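Wiki > Robot software > Task planning > Hurno

Read Discuss Revisions Related pages

Hurno (task planner)

Hurno is a task planner for tabletop robot arms. You give it a short instruction in plain words, and it breaks that into small steps an arm can carry out, like "reach," "grasp" and "put down." I've been using it for a good while now, and I've rewritten this article more times than I'd like to admit, so forgive me if it sounds like a person talking (it is one!).

The planner was started by Esmaeil Babaei, who wanted something he could read from top to bottom over a weekend. It has grown a bit past that – the core is 1049 lines at the moment, plus whatever you add for your own arm.

How it works

Hurno doesn't look at camera images itself. It leaves that to a perception package called Clollis, which finds the objects and hands over a list with a name, a rough outline and a confidence score for each one. Hurno turns that list into a small world model and searches for a sequence of steps that gets from what's there to what you asked for. The last piece is Akbari, the motion layer, which turns each step into joint paths and checks them for collisions.

I love this split, mostly because when something goes wrong you can open three logs and see pretty quickly which part to blame. In my experience it's usually the outlines. A bowl is easy enough from overhead, but tip it on its side and the grasp point can jump all over the place from one update to the next.

Kitchen tables

Toy kitchens are a favorite for trying out planners, and the Cisine task set was written with them in mind. It has 311 instructions, from the very plain ("put the banana on the plate") to longer ones where the arm has to move something out of the way first. Food and dishes are great for this kind of work – lots of odd shapes, and everybody already knows the words for them.

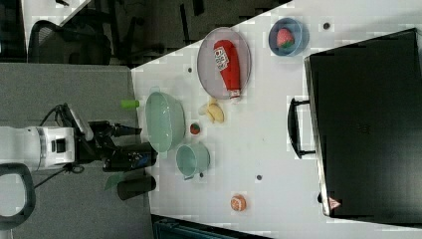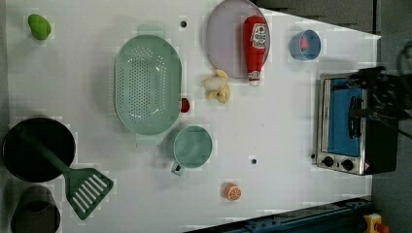
Toy food and kitchenware on a white tabletop, with the arm reaching in.

Crowded layouts are where the search gets slow. Hurno stops after 600 milliseconds by default and returns the best partial plan it has, then tries again once the arm has made its first move. You can raise the limit in the config file, but I'd leave it alone until you've looked at how many objects Clollis is reporting. Duplicates eat up a lot of that time!

Known problems

Containers are still the weak spot. If one object is inside another, the world model sometimes lists them side by side, and the plan comes out in the wrong order. There's a patch from February that helps with cups and bowls. Pans with a utensil in them still need a hand-written rule, and mine is ugly enough that I haven't shared it.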